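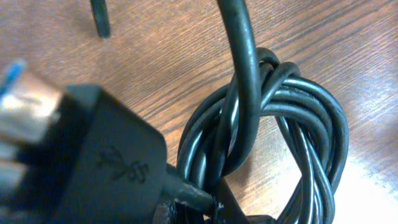 The trident and the double S, moulded into a plug you will own forever.

Every household has a cable drawer, and every household believes its own is the worst in the street. Mine was not a drawer. It began as one, in the second year of the Katiyar printer, and by last December it had annexed two shoeboxes, a biscuit tin and a backpack I had been telling people was lost.

I decided to sort it properly, on the good table, in daylight. This was a mistake of scale. In the drawer, a cable is a private matter. On a table it is a population.

There are people who charge for this. Listier, a decluttering outfit with a showroom out in Mollommont, will send someone around for an afternoon for $580, and that someone will ask you, kindly, when you last used a parallel printer lead. I could ask myself that for nothing. I did buy their booklet, which recommends that you first lay everything out flat, then group it by what is on the ends. Nowhere does it say what to do when you can't find the ends.

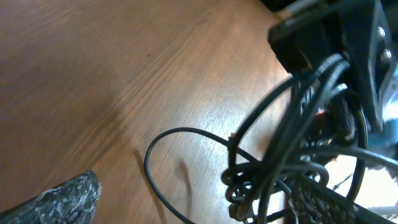

A tangle has its own manners. Pull on one strand and it gives way politely for a hand's width, then tightens somewhere else entirely, like a relative who has been asked about money. The booklet says to loosen from the middle and never yank. I yanked. Everyone yanks. The power cords were the worst offenders, being heavy enough to drag their neighbours along with them, and the skinny ones were the worst victims.

It doesn't help that they are all black. At some point the electronics industry agreed on a colour, and the colour it agreed on was the one hardest to see against itself. I would follow a cable with one finger, whistling, through three loops and under a fourth, and surface holding the end of a different cable. The white ones are a minority and I have come to treasure them, even the phone chargers for phones I drove over.

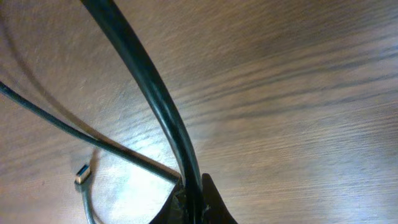
Thickness is the nearest thing to a clue. Fat cables tend to do one job all their lives and can be set aside early. Thin ones might be anything: audio, data, the lead for a bicycle light. I own a thin one that fits nothing in the house, nothing in my sister's house and nothing in the Jisden repair shop, where the fellow at the counter turned it over a couple of times and handed it back as if it might be catching. I kept it. Of course I kept it.

What surprised me was how sentimental the job became. The USB leads took me back to a run of external drives, each bought to rescue the contents of the one before. A coil still twisted the way I used to twist them, before I learned to do it over-under, made me feel a bit fond of the person who thought that would hold. I have since become a bore about the over-under coil. It takes 2 minutes to learn and you will never again be asked to just put it anywhere. 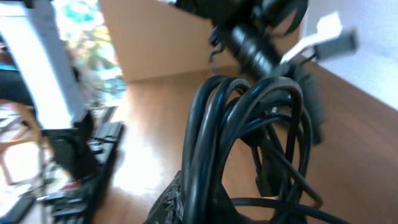 By late afternoon I had a Keep pile, a Go pile and a third pile that the booklet does not recognise, for things I would throw out the moment I knew what they were. The Go pile went to the e-waste bin behind the library. I walked it over in the backpack, 74 leads by the booklet's tally sheet, and came home with the backpack and one lead I had changed my mind about at the traffic lights.

The Keep pile is back in the drawer, coiled and labelled with masking tape. Most of the labels say "printer?"

The third pile is in the biscuit tin. I've put the lid on.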